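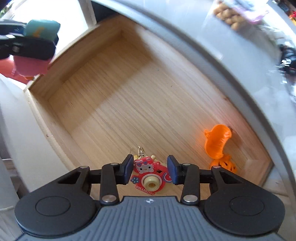 What is a lucky pig?

A lucky pig is a small figure of a pig, kept or given away in the hope of good fortune, and it is best known in the German-speaking countries and across much of Scandinavia, where it turns up most often around Christmas and the New Year.

Lucky pig

The lucky pig (German: Glücksschwein) can be made of almost anything. Marzipan is the favourite for eating, while glass, pottery, wood, felt and metal are all used for the sort that is meant to be kept. It often shares its job with other friendly signs of luck, such as the four-leaf clover, the horseshoe, the ladybird and the chimney sweep, and on greetings cards it may well be carrying one of them.

Origins

Several explanations are offered for the pig's good name, and they do not rule one another out. The simplest is that a household with a pig could look forward to meat and fat through the winter, and that a sow with a large litter was a very welcome sight indeed. Another points to the German saying Schwein haben, literally "to have pig", which means to be lucky. The saying is sometimes traced to old shooting contests and games in which the last prize was a pig, so that even the poorest player went home with something useful – and no doubt a fair bit of teasing along the way.

In Norse stories the god Freyr rides behind the golden-bristled boar Gullinbursti, and some writers have linked this with the later customs of the Scandinavian midwinter table. The link is hard to prove, but it is a pleasant one and people are fond of it.

Customs

In Germany and Austria small pigs are handed to friends, neighbours and workmates as the old year goes out. In Norway the marzipan pig is closely tied to rice porridge at Christmas. A single almond is hidden in the pot, and whoever finds it in their bowl wins the pig. Children are expected to share, though how strictly this is carried out varies a good deal from one family to the next.

Many families keep one pig that comes out every year. At Rønning, the brothers Birger and Ottar Rustad handed the same pottery pig back and forth each January, the one who had enjoyed the better year passing it to the other.

Keeping and collecting

Figures intended to last are usually small enough to sit on a shelf or a windowsill, and they are just as often tucked away between one holiday and the next. Dressed pigs form a large and cheerful group of their own, with clothes that range from a plain painted scarf to something far grander.
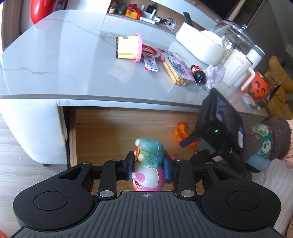

Collectors tend to sort their pigs by material first and by decoration second, a method set out by Randi Myklebust in her handlist of the Hala collection, which runs to 3,695 entries. Clothing gets its own heading there, and a pig such as the one over the open wooden drawer, in a rounded teal garment with fine gold swirls, would be placed under patterned dress. Vilgot Söderlund, who revised the handlist, preferred to group the figures by the occasion they were given for, and both ways are still in use.

Painted pigs are best dusted with a soft dry brush, and gold decoration should be handled as little as possible. Marzipan pigs are another matter, and are generally eaten by the middle of January.

See also

Four-leaf clover
Marzipan
Piggy bank
Rice porridge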